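Speaker notes, May talk
Margit Amundsen
Working title: Your Kitchen Table Is Too Small (and other things I learned from 307 tables)

Slot is 45 minutes with questions. Start on time even if the coffee line is long. Water on the lectern, clicker in left hand, watch face up.

OPENING

Good morning! Thank you for coming out to hear a person talk about tables. I promised the organizers I could fill the slot, and I think they were worried, and my problem has always been the other way around. I could do a day on table legs alone.

Start with the Azar house. Pause after the name so people settle.

My grandmother's house in Azar had one table. It stood in the kitchen and it was enormous, so big that my grandfather had to take the window out to get it in. Everything happened on it. Bread in the morning, then the newspaper, then my uncle's carburetor (on a sheet, but the sheet never helped much), then homework, then supper. When somebody was sick the doctor put his bag on it. I learned to read at the end nearest the stove, and if you ran your hand under the edge there you could feel where three children had carved their initials. Mine are the deepest. I had the best knife.

After she died the family had to decide what to do with it, and none of us had a room that would take it. That was the start of this whole project for me. How did we go from a house with one huge table to four apartments that couldn't fit it?

Ask for hands: who eats supper at a table most nights? Who has something on that table right now that has to be moved before anybody can eat? (Always more hands for the second. Let them laugh, wait for it.)

THE SURVEY

So I started measuring. I am not a scientist, I'm a furniture restorer with a tape measure and a habit of asking to come in. Over four years I've measured 307 tables in people's homes, mostly in Mustska and the villages up the valley, and for 245 of them I also sat down with the owners and wrote out what the table gets used for in a normal week.

Say clearly: the other households were happy to have the table measured and less happy to talk about it. Fair enough.

People are wonderful about this, by the way. You ring a bell and say you'd like to measure the table and they look at you as if you've asked to weigh the cat, and then an hour later you're on your second slice of cake and hearing about a wedding in 1961.

What I wrote down each time: length, width, height, how far from the nearest wall, what kind of light hangs over it, how many chairs, how many chairs that match (that one started as a joke and it's now my favorite column), and then the uses.

SLOW DOWN HERE. This is the part people write down.

The first thing I noticed is that hardly anybody complains about length. Everyone shops by length. The store tells you it seats six or it seats eight and that's a length number. When people told me what annoyed them, they nearly always described a width problem without calling it that. The serving dish doesn't fit between the plates. The laptop and the lunch can't both be there. The kids kick each other. Those are all width!

Width is hard to sell. A wide table looks heavy in a showroom, it doesn't go through a door as nicely, and it costs more in lumber. So tables got narrower over the years and we all blamed ourselves for having too much stuff.

Second thing, the walls. If a table is pushed against a wall, one long side of it turns into a shelf. Every time. Mail, vitamins, a plant, the good scissors. I've seen it in tidy houses and I've seen it in mine. Pull it out even a little, enough for a person to squeeze behind, and the shelf goes away in a week or so, because now it's a place where somebody might sit.

If time is short, skip the next bit about lamps and go to surfaces.

Lamps. A lamp hung low over the middle of a table pulls people in. A bright ceiling fixture sends them off to the sofa with their plates. I have no numbers worth showing on this, only a strong opinion, and I'm happy to be argued with in the break. There was a man in Flistow who had his lamp on a pulley made from a clothesline and he'd lower it for cards and raise it for cutting out sewing patterns. I went home and built one that same evening.
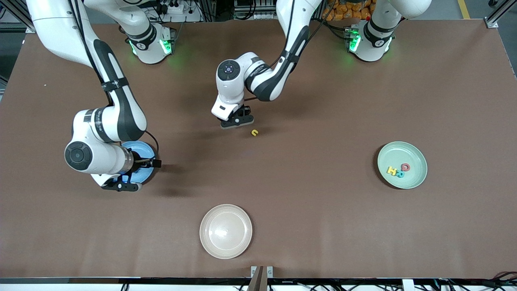 SURFACES

Now, finishes. I get more mail about finishes than about anything else, and most of it starts with "I'm afraid I've ruined it."

You haven't ruined it. I want to say this to the back row as well. A table is a work surface and it's supposed to show that work went on there.

The three questions I ask an owner: Do you wipe it or do you scrub it? Does anybody put hot pans straight down? Would you rather fix a small mark often or live with it and fix everything at once in ten years?

People who wipe and don't mind a bit of upkeep should have oil. You can sand out a spot on a Saturday-type afternoon with a cup of tea next to you, put more oil on, and go about your life. People who scrub, or who have small children and glitter, will be happier with something harder on top. It'll look perfect for years and then it'll want a proper stripping, and that's when they call me.

Wax on its own is lovely on a side table. On a kitchen table it's a hobby.

Story: the Nelura table. Hold up the offcut if I've remembered to bring it.

A school kitchen in Nelura asked me to look at a long table that had been painted so many times the drawers wouldn't open. Green, cream, a different green, a brown like gravy. We took it back one layer at a time and under the last coat there was a multiplication table, written in pencil, very neat, up to the twelves. Somebody had been teaching at that table before there was any money for a blackboard, or that's what the cook believed, and I liked her version too much to go looking for another one. We oiled right over the pencil. The children eat on the sevens now.

(Don't rush to the next part. People like to think about that one.)

HEIGHT

Quick section! Most dining tables come in at nearly the same height, and that height is a compromise between eating and everything else. It's a bit too high for rolling dough and a bit too low for standing work of any kind.

If you do a lot of one thing, change the height for that thing. It's the cheapest fix in this whole talk. You can add blocks under the feet. You can trim legs, though please measure from the top down and not from the floor up, floors lie. And you can change the chairs, which people forget is also a way of changing the table.

My sister bakes for a living and kept telling me about her shoulders. We put her kitchen table up on four oak blocks one evening and she rang me the next week just to say she'd forgotten to be tired. It looks a bit odd with the chairs. She eats on the couch on baking days and is completely unashamed.

HOW TO MEASURE YOUR OWN

Handout goes around now. Ask somebody in the front row to pass stacks back.

Do it on an ordinary day. Please don't clean up first, the mess is the data. Write down everything that's on the table at breakfast, and again when you come home, and again right before bed. Do that for a week. Then look for the things that were there every time. Those things live on your table, and they either need a home somewhere else or the table needs to be big enough to keep them.

Set places for as many people as you usually have, and then put down one big dish. If you have to turn the dish sideways, that's your width problem right there.

Last, sit in every chair. Most of us have sat in one chair for years. You'll find the one with the draft, and the one where the leg is in the way, and the one with the nice view that the dog has had to itself.

WHAT HAPPENED TO THE BIG ONE

People will ask, so get there first.

We didn't cut it up. I was under a fair amount of pressure to cut it up! One cousin wanted a desk and another wanted a bench and you could have got both out of it with boards left over. In the end it went to the hall in Azar, two streets from the house, and they had to take a window out there too. My cousin Ilse sent me a photo from the harvest supper with every place taken and a baby asleep in a basket at the stove end.

I go up when I can. I always sit at the same corner and I always check the initials. Somebody has added a new set next to mine, quite shallow, needs a better knife.

QUESTIONS

Likely ones:

Glass tables. Be kind. They're very easy to clean and you have to clean them all the time.

Round or rectangular. Round for talking, rectangular for projects. If you have the space and only ever do one of those, you know which you want.

Extending tables. Yes, if the leaf stores inside. If the leaf goes behind a wardrobe you'll use it twice. Mention the scratchy runners and the candle trick (rub a plain candle along them, both sides).

Will I come and measure theirs. Yes! Sign-up sheet by the door, please write the phone number clearly, and I do like cake.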